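Galtport wants you to book the library table

The city of Galtport will start charging for the study tables and meeting rooms at its main library in March, and it would like everyone to know that this is about fairness.

The plan, passed by the city council on Thursday after less than an hour of debate, puts the library's tables and rooms into a booking app called Jernura. Anyone who wants a guaranteed seat after 3 p.m. will have to reserve it ahead of time. The first hour is free with a library card. Each hour after that costs $2 for a table and $5 for a room. People without a card will pay from the first minute.

City staff say the change will stop the same people from holding the same seats all afternoon. They also say it will bring in money, though the report handed to the council is shy on how much. It gives a figure for the number of bookings expected in the first year, 1,519, and then leaves readers to do the rest themselves. If every one of those bookings ran to a second hour at a table, the city would take in a little over $3,000. The report doesn't say what the city will pay for the app.

That last point came up at the meeting. Jhair Ccori, who tutors high school students in math at the library most afternoons, asked the council for the price of the contract and was told it was still being worked out.

"So you're voting on a thing and you don't know what it costs," he said. "I teach kids not to do that with a calculator in their hand."

The council voted anyway.

It is fair to say the library gets crowded. Anyone who has gone there after school lets out has seen the bags left on chairs to save them. But crowded at 4 p.m. is one problem, and the city's fix covers every day from 3 p.m. to closing, weekends included. On a Sunday evening you could hold a marching band practice on the second floor without bothering a soul. Those tables will be in the app too.

The case for charging rests mostly on a survey. It was run by Sondden, a consulting firm the city has used before, and it found that 67 percent of people who answered were "open to a better way of managing shared space." Who wouldn't be? The question, printed at the back of the report, doesn't mention money. It doesn't mention an app. It doesn't say how many people answered, either, and a request to Sondden for that number had not been returned by the time this was written.
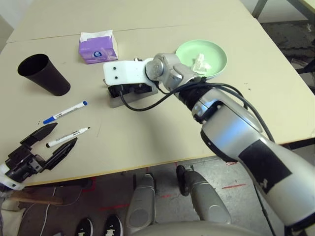 A second survey question did mention fees, in a way. It asked whether people would support "a small contribution toward upkeep." The answers to that one are described in the report as "mixed," with no figure given. When a firm has one result it likes and one it doesn't, it is usually easy to tell them apart.

Supporters of the plan point to Odera, two counties over, where a similar system has been running at the public library. Council members described it as a success several times on Thursday. Asked what made it one, the staff member presenting the item said that bookings had gone up every month. Well, yes. If the only way to be sure of a seat is to book it, bookings will go up. Whether more people are using the building, or the same people are simply filling out a form first, is a separate matter, and the report has nothing on it. There is no count of visitors to Odera's library before or after the change.

There is also the question of who gets left out. The library's own notice says walk-ins will be welcome "where space allows," which is a polite way of saying they can have whatever is left. People with no smartphone may book at the front desk, but only in person and only for the same day. A person with a phone can book a week ahead. It doesn't take much thought to see who ends up with the good tables.

Ccori says he is less worried about himself than about the families he works with. Many of his students come straight from school and don't know until the last bell whether they will be free. Some share a phone with a parent who is at work. A two-hour session, which he says is what most of them need before a test, will now cost something each time.

"It's two dollars, I get it," he said. "Two dollars twice a week is a thing some of my parents would notice. And they already paid for the building."

The city says there will be a waiver for families who can't afford the fee. The form for it has not been written, and the report doesn't say who will read it or how long an answer will take. Staff told the council the details would be ready before the launch. They said the same thing about the new parking permits, and people on the east side of town may remember how that went: the permits were required for most of a summer before the discount form showed up on the city's website.

None of this makes the idea a bad one in every respect. Meeting rooms are often booked by groups who don't come, and a small charge might cut down on that. Plenty of libraries take reservations for rooms. Charging for an ordinary table, in the open, in a public building, is a bigger step – and the city has treated it as if it were the same one.

Council members did add one change before the vote. The system will be reviewed after its first year, using figures supplied by Jernura. No one suggested that the library might keep its own count, or that the review might be done by someone other than the company being reviewed.

Booking opens in the last week of February for seats in March. Card holders will get an email with a link. Those who don't use email are asked to call the front desk, which closes at 5 p.m.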